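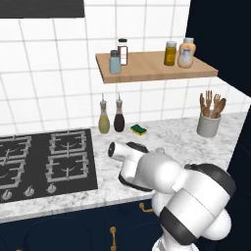 21. November

Zurück aus Lurau, und ich kann das Wort »Pitch« nicht mehr hören, ohne dass mein linkes Augenlid zuckt. Drei Tage Gründerwerkstatt, 135 Anmeldungen, davon 126 erschienen, und gefühlt jeder zweite wollte etwas mit Hafermilch machen. Ich war als Mentor eingeladen. Mentor bedeutet: Man hat selbst schon einmal Geld verloren und darf jetzt darüber sprechen, mit Namensschild.

Der Zug hatte auf der Hinfahrt Verspätung, also kam ich mitten in die Eröffnungsrede von Ailsa Shearer. Sie leitet das Gründerzentrum seit August und hat in dieser kurzen Zeit sämtliche Stühle durch Sitzwürfel ersetzt. Ich bin 54. Ein Sitzwürfel ist für mich kein Möbel, sondern eine Verhandlung. Nach zwanzig Minuten stand ich hinten an der Heizung und tat so, als hörte ich im Stehen besser zu.

Mir wurden zwei Gruppen zugeteilt. Die erste hieß Cemivmont, und ich habe bis zum Schluss nicht erfahren, warum. Ein Generator im Internet habe den Namen ausgespuckt, sagte Keir Swanson, und die Domain sei frei gewesen. Das glaube ich sofort. Die Idee selbst war gar nicht schlecht: Kleine Handwerksbetriebe sollen sich die Buchhalterin teilen, so wie man sich früher im Dorf die Dreschmaschine geteilt hat. Keir hatte 66 Folien. Ich habe ihn gebeten, auf zehn zu kürzen. Am nächsten Morgen waren es zehn, allerdings in einer Schriftgröße, für die man einen Juwelier braucht.

Die zweite Gruppe war stiller. Vuritz, vier Leute, die eine Versicherung für Vereinsfeste gründen wollten (Regen, umgekippte Hüpfburg, der Vorsitzende fällt beim Fassanstich aus). Rimantas Kütt hat die ganze erste Nacht durchgerechnet und kam beim Frühstück mit dem Ergebnis, dass sich das Ganze erst ab dem elften Jahr trägt, vorausgesetzt, es regnet nicht. Er sagte das vollkommen gelassen und strich sich dabei ein Brötchen. Ich habe ihm die Hand gegeben. So viel Ehrlichkeit bekommt man in dieser Branche sonst nur von Insolvenzverwaltern.

Danach haben sie umgebaut. Keine Versicherung mehr, nur noch die Vermittlung, ein schlankes Portal mit Provision. Ich habe das als »Schwenk« bezeichnet, worauf mich ein junger Mann am Nebentisch verbesserte, es heiße »Pivot«. Danke.

Das Essen war auch ein Thema. Am ersten Abend Wraps, am zweiten Wraps, am dritten »eine Auswahl«, nämlich Wraps, nur quer geschnitten. Kaffee gab es aus einem Automaten, der vor jedem Becher wissen wollte, wie zufrieden man mit dem vorigen war. Irgendwer hat immer auf das traurige Gesicht gedrückt, und ich verrate hier nicht, wer.

Zweite Nacht so gut wie nicht geschlafen. Das Hotel liegt über einer Bowlingbahn, was man bei der Buchung unter »zentral und lebendig« zusammengefasst hatte. Um halb eins noch ein Strike, dann Jubel, dann offenbar die Revanche. Habe im Bett den Finanzplan von Cemivmont gelesen und in der Tabelle einen Fehler gefunden, der den Umsatz im dritten Jahr verzwölffacht. Hatte kurz überlegt, nichts zu sagen. Alle waren so glücklich mit dem dritten Jahr.

Ich habe es dann doch gesagt. Keir wurde blass, ging zwei Runden um den Parkplatz und kam mit einem neuen Plan zurück, in dem sie sich im ersten Jahr keine Gehälter zahlen. Ich wollte einwenden, dass das die übliche Lösung und trotzdem keine ist, aber da war schon Generalprobe.

Dann die Jury. Dougal Gourlay saß in der Mitte, mit Weste. Er stellt seit Jahren dieselbe Frage: »Und was machen Sie, wenn ein Großer das morgen kopiert?« Die richtige Antwort wäre: weinen. Die Gruppen sagten alle etwas mit Community. Fünf Minuten pro Auftritt, danach ertönte ein Gong, den Ailsa mit einer Freude schlug, die mir zu denken gab.

Gewonnen hat natürlich eine Hafermilch. Genauer gesagt eine App, die einem sagt, welche Hafermilch. Vuritz wurde Dritter und bekommt für ein halbes Jahr einen Schreibtisch im Gründerzentrum, samt Sitzwürfel. Rimantas hat nachgefragt, ob man sich den Würfel auch auszahlen lassen könne. Aus dem wird etwas.

Cemivmont ging leer aus, aber beim Hinausgehen standen sie mit einer Frau zusammen, die einen Malerbetrieb mit 30 Leuten führt und wissen wollte, was so eine geteilte Buchhalterin denn kosten würde. Darauf hatte keiner von ihnen eine Antwort. 66 Folien, und kein Preis dabei! Keir hat mich über den Saal hinweg angeschaut wie ein Hund vor dem Tierarzt. Ich habe mit den Fingern eine Zahl gezeigt, die er hoffentlich richtig verstanden hat.

Auf der Rückfahrt saß Angus Pringle mir gegenüber, auch Mentor, auch mit Augenringen. Er will seinen Laden im Frühjahr verkaufen und nach Dunbar ziehen, aufs Meer schauen, gar nichts mehr gründen. Kurz vor dem Umsteigen erzählte er dann von einer Idee mit gebrauchten Ruderbooten, im Abo. Er hatte schon eine Skizze, hinten auf der Platzreservierung. Ich habe zu viele Fragen gestellt, und jetzt telefonieren wir übermorgen.

Muss noch die Reisekosten einreichen. Ailsa möchte sie über eine App.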